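Kutance Opens Refurnished Common Room on Ground Floor

Print this page | E-mail this page

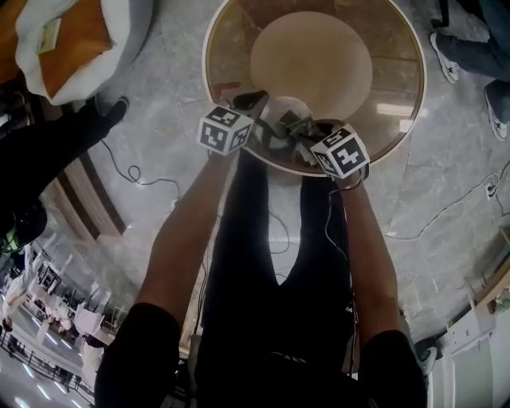 The glass-topped table in the common room at Kutance.

MARCH 2026 — The Kutance residential center has opened its refurnished common room to all residents and day members, following a period of closure for furnishing and repair. The room is on the ground floor, next to the mail counter, and may be used without a reservation at most times.

The work was approved by the center's management office last July and carried out under the direction of Dinesh Namboodiri, facilities manager. Furniture was supplied by Merner, which also furnished the reading room on the second floor.

The former dining tables have been replaced by round tables, including one with a glass top over a circular wooden inset. Bean bag seating has been added for informal use. The grey marble floor, which is original to the building, has been kept. It was cleaned and polished by Achari, the center's regular maintenance contractor, and damaged joints near the entrance were filled.

"Residents asked us for a room where they could sit together without feeling that they were in a waiting area," said Sharada Chowdary, director of the center. "The old furniture had served for many years and was difficult to move. We wanted pieces that would suit a small group in the morning and a larger one in the evening."

The common room can hold 44 people. Groups of over 25 are asked to notify the front desk in advance so that additional chairs may be brought from storage. The chairs are to be returned to the corridor outside the room at the end of each gathering.

A survey of residents was conducted before the furniture was ordered. According to Rekha Raju, who compiled the responses, the most frequent requests were for lower seating, better lighting in the evening and tables that could be wiped down easily. Several respondents also asked that the marble floor not be carpeted. A proposal for fixed benches along the wall received little support and was withdrawn.

New ceiling lights were installed before the furniture was delivered. A second phase of work, covering the window blinds and the notice board, is expected to begin once the remaining funds are released. The room will stay open during that phase, although the side nearest the windows may be closed for short periods.

Users of the room are reminded of the following arrangements:

Hot pans and dishes must not be placed directly on the glass. Mats are kept in the drawer beside the water dispenser.

The bean bags are to remain inside the common room and should be kept clear of the doorway. Covers will be removed for washing by center staff only.

Food may be eaten in the room until 9 p.m. Spills on the marble should be reported to the front desk promptly — some cleaning products mark the stone and are not to be used by residents.

Tables may be moved with the help of a staff member. They should be lifted by the base and never dragged.

The center has also revised the schedule of regular activities. The morning reading group will return to the common room from its temporary place in the annex, and the board games evening will follow. Sioned Bellis, activities coordinator, said that requests from new groups will be considered in the order in which they are received. Forms are available at the front desk and should be submitted at least four days before the proposed date.

Room 13, which served as a sitting area during the closure, has been returned to use as a meeting room. Personal items left there may be collected from the mail counter.

Comments on the furniture or the condition of the room may be addressed to Harish Kurup in the management office.

Contact the management office | Copyright Kutance. All rights reserved. | Back to top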